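Gripper trials, the living room set

I've stood through a lot of gripper demos, and nearly all of them happen on a white table with a foam block in the middle. The foam block gets picked up and everyone claps. So when Druvier asked me to compare wrist-mounted grippers and their cameras for home use, I said I'd do it on one condition: a real sitting room with real furniture, and no tidying up to please the software.

I borrowed one in Devon. It has heavy drapes, a big old-fashioned sofa with carved wood on it, and a carpet with more going on than most wallpaper. I wanted curves and clutter. I also wanted low, warm light, the kind people really sit in at home, because every spec sheet I get sent seems to have been written under studio lamps.

The plan was dull on purpose. Same short list of jobs for each gripper: approach the seat, approach the base of the sofa, get close to the carpet, back away, repeat. Open fingers on the way in and open fingers on the way out. No grasping contest in this gallery. I care about what happens before the grasp, since that is where most of the failures I've logged over the years began. If the wrist camera can't tell a cushion from the thing lying next to the cushion, the best fingers in the world won't help you.

I'll say now that I didn't come in as a fan. Wrist cameras get sold as the answer to everything. They give you a close view, and they also give you a view with your own hardware planted in the bottom of it the entire time. Sellers bring up the first half of that sentence much more often than the second.

These are wrist views from the run with the Galbot gripper. I kept the soft one as well as the sharp one. Galleries of perfect stills have done this field no favors. 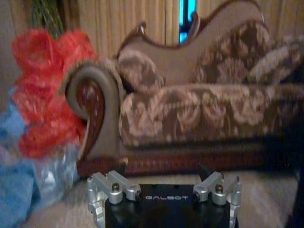
Fingers open, facing the sofa. The "GALBOT" lettering holds up better than the carving does.

I'd give this view a cautious pass. The sofa is softly blurred, yet the scrolled arm still looks like a scrolled arm and the pillows can be told apart. Even with patterned pillows on a patterned seat there are edges for a vision model to work with. How much use it makes of them is another matter, and one still can't settle it.

The left side is where I'd expect trouble. Crinkled red plastic, blue folds under it, and a see-through bag picking up color from both. Shiny, crumpled, partly transparent: if you wanted to make up a test to annoy a depth estimate, you'd end up with something close to that corner. Any vendor who wants to impress me can start there and leave the foam block at home.

Then there's the bright strip of window between the curtains. Auto exposure on small cameras tends to chase a thing like that. My notes for the whole comparison say to lock exposure wherever the controller lets you. Some controllers hide the setting three menus down, and one of the ones I tried (I won't name it until they've had a chance to reply) forgot it on every restart.

A word on numbers, as I know I'll be asked. I capped the comparison at 200 approaches per gripper. Paulauskas, the project that lent me its scoring script, prefers 1,008 and told me so at length. Fine. With 3,000 I could draw you a lovely curve. What I had was a borrowed room and a carpet I was scared of marking, and 200 was enough to make me doubt a couple of the claims I'd been sent. I'm not publishing a ranking from it, and please don't make one for me.

I also don't accept "100 percent" from anybody, for any task, in any room. When I see that on a slide I ask how many tries were thrown out before the counting started, and the answer tends to be slow in coming.

The close pass along the base rail came next on the list. I had higher hopes for it and also more worries. Up close you get detail, and detail is only useful if it's the right detail. A beaded molding is a row of small repeating shapes. So is a twisted cord. Feature matching can slip one bead over and report complete confidence about it. I've been burned by a radiator grille the same way. 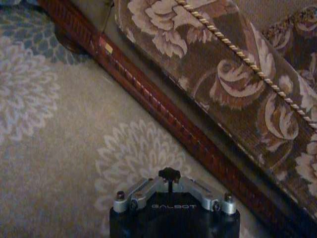 Jallow wrote in after the first draft of this page went up to say I was being too hard on repeating patterns: "We run close passes over woven rugs and tiled floors every week. Fuse the arm's joint readings with the camera and the one-bead slip goes away. You're blaming the lens for a software choice."

Partly fair. Joint readings do help, and I should have said so in the first draft. But they help when the arm's calibration is good, and the home arms I've been sent drift once they've been carried up a flight of stairs. I'd like to see the rug results after the stairs. The offer stands — bring the rig over and we'll use my list of jobs.

For anyone shopping, my advice so far is modest. Ask for raw wrist footage in a dim room. Ask what part of the view the gripper blocks, with the fingers open and again with them closed. Ask whether the exposure lock survives a power cycle. If the reply is a video of a foam block, you have learned something for free.

I plan to run the list again in August with the drapes open, and I'll add grasps on soft things if the room is still on offer. Until then I'd treat everything on this page as one person's notes from one sitting room.

Page last changed 13 February 2024

7 comments | 12 shares

Contact | Copyright Druvier, all rights reserved | Back to top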